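Workshop notes: stripping a desktop tower for parts

The parts bench at Kimdale reopened in September in the rear half of the old Clekau building, which dates from 1915 and still has the original loading doors. Members have asked for a written procedure for desktop towers, as the oral version has drifted over the years and no two people were taking machines apart in the same order. What follows is the order now in use. It applies to ordinary office towers with a removable side panel. Small-form-factor machines and all-in-ones are covered by a separate sheet, which is still in draft.

Intake

Each tower gets a job tag before it goes on the bench. The tag carries the date received, the donor code and the condition as reported by the donor. Write "not stated" if the condition was not stated; do not guess. Disconnect the power cord at intake and leave it in the cord bin. Hold the power button in for 15 seconds, then lay the case on its side and take off the panel. Panels go in the vertical rack behind the door with the job tag number on a strip of masking tape. Do not write on the paint.

Wear the wrist strap from this point on. The ground points were checked when the bench reopened and all are good except the one nearest the window, which is marked and should not be used until it has been rewired.

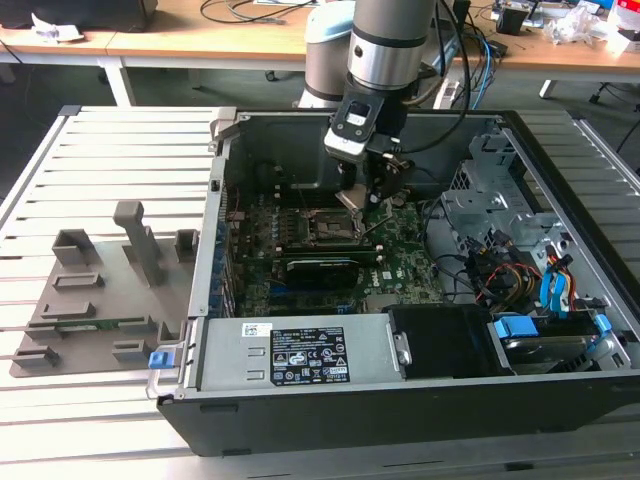
Workshop notes | Text: Ülle Venckus | Filed under: Bench, Reuse

Before removing anything

Look over the open case and note what is fitted. On a typical tower the motherboard takes up most of the space, with the power supply along one edge and a drive cage at one side. Record the graphics card, if there is one, and the number of drives. Follow the drive cables from end to end before pulling any of them. Red, yellow and black leads carry power; the data cables on many office machines are blue, but color is a manufacturer's choice and should not be relied on.

Blue plastic on tabs and carriers usually marks a part that comes out without tools. If a blue tab does not move under finger pressure, look for a latch or a screw elsewhere. Most of the broken carriers in the scrap box were forced.

Order of removal

Drives come out first. Unplug data and power at the drive end, squeeze the carrier tabs together and draw the drive straight out. Drives go directly to the locked cabinet and are logged on the Tsegaye sheet, with the serial number copied from the drive label. A drive may not stay on the bench overnight, whether or not it has been wiped.

The graphics card is next. Remove the bracket screw or open the bracket clamp, release the latch at the end of the slot, and lift the card evenly by its edges. Bag it at once. Cards with an auxiliary power lead should have that lead unplugged before the latch is touched.

Memory follows. Open the clips at both ends of the socket where there are 2; some boards have a fixed guide at one end and a single clip at the other. Hold modules by the short edges. Stand them in the slotted tray until they have been read and labeled, and do not stack them.

The processor comes out last of the board parts, and only when the heatsink is already off. If the heatsink resists, twist it a few degrees each way until the compound lets go – a straight pull can lift the processor out of some older sockets with the lever still closed. Clean the top of the processor with a lint-free wipe. Push the retention lever down and outward, raise it fully, open the frame and lift the processor vertically. On sockets with contact pins in the board, fit a cover immediately. The spare covers are in the Cullo drawer, sorted by socket type.

Power supplies are removed complete and never opened. Copy the rating from the regulatory label onto the tag, coil the leads and secure them with one tie. Units with a built-in release handle slide out once the handle is raised; the rest are held by screws at the rear panel.

Sorting and storage

Tested memory is stored by type and capacity. Processors go in clamshells, one to a shell. Fan shrouds and drive cages are kept for up to three months and then go to the metals or plastics bin, except where a rebuild order names the model. Screws are separated into coarse and fine thread before the bench is cleared. The mixed-screw jar has been withdrawn.

Corrections to this procedure can be left in the tray by the tag printer before noon on Friday. Two are already in hand: the wording on auxiliary power leads, and whether coin cells should come off the board before or after the memory. Pending a decision, take them out after.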